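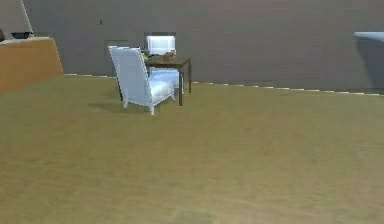

2 min read

Filed under: Floors & Carpets / Gadgets, Tested

Every March I get the same letter in different handwriting. Is it worth buying a machine to do the carpets yet, or should I carry on pushing the hoover about? My answer is still a grumpy "it depends on your furniture", and I say that having had a Moledell on loan for a month.

Take a simulated room like this one, with two white armchairs and a small dark table between them. The open carpet is the easy bit. Any of these machines will go up and down a bare stretch quite happily, and so would a child with a carpet sweeper. The trouble starts at the chair legs. Slim legs leave a gap that looks generous to you and me and may be a hand's width too narrow for a round machine, and then there are the table's legs, close by, to make a proper thicket of it.

A few things worth doing before you spend any money:

Measure between your chair legs at floor level. Then measure the machine, bumper included. The Moledell wouldn't go under my own chairs at all, and the brochure had plenty to say about suction and not a word about that.

Get down and look at the skirting. A round machine can't reach into a square corner, whatever sort of brush it waves at it. You will still want a crevice tool.

Ask what it does with a table top. Nothing, is the answer. I've seen the Skavovia demonstration where an arm lifts a small basket, dusts under it and puts it back. It was done in a computer-drawn room, and I'll believe it when it has met my sideboard. A duster does the job while the kettle boils.

Don't pay extra for "furniture moving". Punuvik promise it for next year. They promised it last year as well. An armchair dragged across carpet by its legs can pull the pile, so lift it – two people if it's heavy – and put it down a few inches from the old dents. For the dents themselves, lay a damp cloth over them, hold a warm iron just above it for a few seconds, then tease the pile up with a spoon. Test a hidden patch first, and don't try it on anything synthetic that might melt.

If you have a big plain carpet and hardly any furniture, a machine may suit you. They go up to 100 minutes on a charge, according to the box. Mine gave up well before that, under the bed.

Mwanahawa Bakilana

Comments

tweedyjan: Agree about the corners. Ours leaves a neat little triangle of fluff in each one and I go round after it with the old Tiedemann.

Peter in the annexe: Bit harsh? I have bad knees and mine has been a godsend, dents or no dents.

Mwanahawa Bakilana: Fair point, Peter. Bad knees change the sums.

hobnob_800: Ice cubes work on the dents too, and no iron to worry about. Leave them to melt overnight and blot.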